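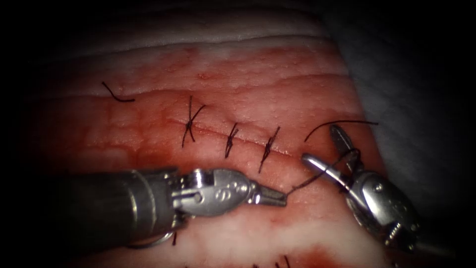 Do I have to soak the waxed thread before I use it?
Skip the soak. The Enell thread comes ready to go, and water just makes it fuzz up at the needle.

Setting up your Mona stitching clamp

1. Screw the clamp to the edge of a table. I use my kitchen one, with a folded dish towel under the jaw so it doesn't leave a dent.

2. Cut 11 inches of thread for your practice piece. Longer bits tangle on me every time!

3. Slide the leather in so the edge sticks up half an inch, then turn the knob until it stops wiggling.

4. Thread a size 10 needle and pull 5 test stitches through before you start on anything you love (my first wallet, sigh).

Note: Spare jaw pads are part 2737 in the Humell catalog. The Bouvier pads look the same but they're a hair too wide.

Caution: Keep your free hand behind the jaw when you push the awl through.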